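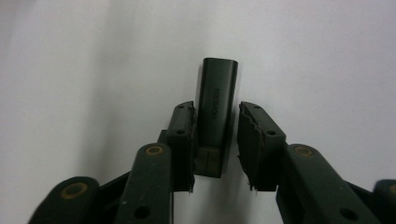
Figura 4.1. Adaptador USB de color gris oscuro, con la marca UGREEN en el frontal.

Capítulo 4
La normalización técnica y el comercio

Todo intercambio de mercancías presupone un acuerdo previo sobre medidas, formas y tolerancias. Durante siglos ese acuerdo fue local: en los talleres de Urker, por ejemplo, el paso de rosca variaba de una calle a otra, y una pieza rota solo podía reponerla quien la había fabricado.

El presente capítulo examina la transición hacia las normas compartidas. El apartado 4.1 aborda los pesos y medidas; el 4.2, los conectores y formatos contemporáneos —terreno en el que la norma suele nacer de la empresa y llega después al legislador—.

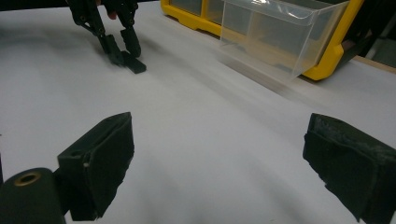
Figura 4.2. Superficie de trabajo blanca y mate.

El mobiliario ofrece un caso menos conocido. Según el estudio de Huguette Chauvin, los fabricantes de Grorkdale ofrecían más de 200 alturas de mesa antes de adoptar una serie común de 47.

Términos clave: norma, tolerancia, interoperabilidad, norma de facto.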